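# Prendside open day, or how I learned to build the docs from source

2021-08-16 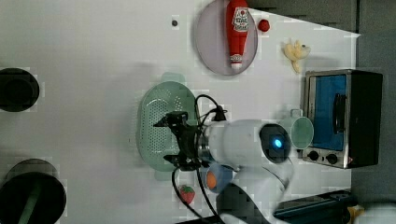
*White tabletop, green colander, lavender plate.*

I took the train out to Prendside for the Adance open day because the invitation promised "a hands-on installation session," and I have spent enough evenings fighting documentation toolchains to want to watch somebody else do it. Adance makes Dina, which takes a folder of plain text files and turns it into a manual. I've used it for two years. I had never once installed it the way the manual says to.

Coffee was at 9, in paper cups, next to a stack of name badges printed by Dina itself. Mine had a table of contents.

Garnet Cormier ran the morning session. He opened a clean Windows laptop, plugged it into the projector and announced that we would go from nothing to a finished PDF before lunch. Then the laptop wanted to update. We all watched a percentage for a while. Garnet filled the time with the history of the installer, a longer story than you'd think, with a villain in it (spaces in folder names).

Once we were moving, the steps went like this:

1. Run the Dina installer and change the target folder to `C:\dina`. The default still goes into Program Files, and the PDF step still dislikes that.
2. Open a new command prompt. An old one won't have the updated path.
3. Type `dina check` and read what it complains about.
4. Install what it complained about, then run `dina check` again.

Step 4 took up most of the morning. The room had 70 seats and I'd guess every laptop in it was missing a different font package. The person beside me got a clean check on her first try and spent the next half hour looking modest.

Lunch was sandwiches. The PDF was not quite finished.

In the afternoon Modupe Mohammed showed the new build server, called Adeyemi, and this was the part worth the train fare. You push your text files, it builds the HTML and the PDF, and it mails you the errors in sentences a person could read. She broke a page on purpose by leaving a code block open, and the message gave the file name, the line and the words "this block never closes." I've been getting "unexpected end of input" for that same mistake since I started. Someone asked when the desktop version would get those messages. Modupe said "after the path thing," and Garnet studied the ceiling.

Notes for anyone going next time: bring your own power strip, download the installer before you leave home – the guest wifi gave up early – and sit near the back if you need the door. Parking is behind the building, with 2 spaces for visitors, both taken when I walked past.

I reinstalled Dina on my own machine that night, in `C:\dina`. It found three old copies and asked which one I meant.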